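I bought my white table in October, and I still learn how to care for it. The top is pale, so every small mark shows. I wipe it in the evening – then in the morning I find more. 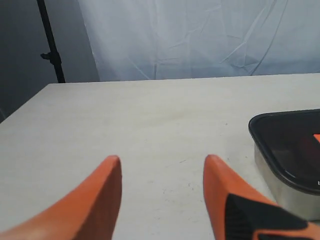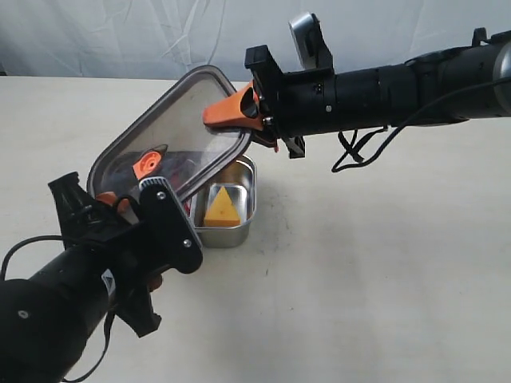
Faint smudges and small dark specks, both times.

How do I clean it now? With warm water and one drop of dish soap on a soft cloth, then a dry towel. The spray from Perkia cost me 32 and left stripes, so I gave it to my neighbor. Next week I will try the same soap on the kitchen shelf.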